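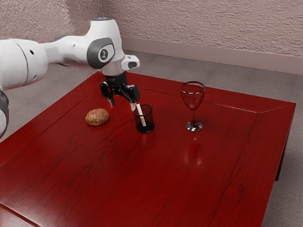 A bread roll and a clear wine glass on a red table.

Longo Brewing Releases Pudorton Rye Lager for the Fall Season

CLELVILLE, September. Longo Brewing will release Pudorton, an unfiltered rye lager, at its Clelville taproom at 4 p.m. on the opening day of the fall menu. Distribution to retail accounts in Skovcombe follows once the taproom allocation has been filled.

Pudorton is brewed with pale malt, flaked rye and a small addition of dark Munich malt. The grain bill replaces the one used in the brewery's spring lager, which contained no rye. Bittering hops are added at the start of the boil, with a single late addition at flameout. No dry hops are used. Fermentation is carried out with a bottom-fermenting yeast at low temperature, followed by an extended period of cold conditioning.

The first production run totals 117 kegs and 379 cases. Of the kegs, 81 are assigned to draft accounts in Skovcombe. The remainder will be held for the taproom and for private orders.

"Rye raises the viscosity of the mash and slows the runoff," said Tapio Huttunen, head brewer at Longo. "We lowered the share of rye after the second pilot batch and added rice hulls to the mash. Lautering time came down to a level the brewhouse can repeat."

The finished beer is light copper in color and slightly hazy. The aroma is of bread crust with low spice from the rye. Bitterness is moderate and the finish is dry. The brewery recommends serving it cool, in a stemmed glass, and storing cases upright and out of direct light.

Draft accounts should confirm orders with the Clelville office before the end of September. Kegs are supplied on deposit. Case orders are limited to 2 per customer at the taproom counter. Label files and technical sheets are available to trade buyers on request.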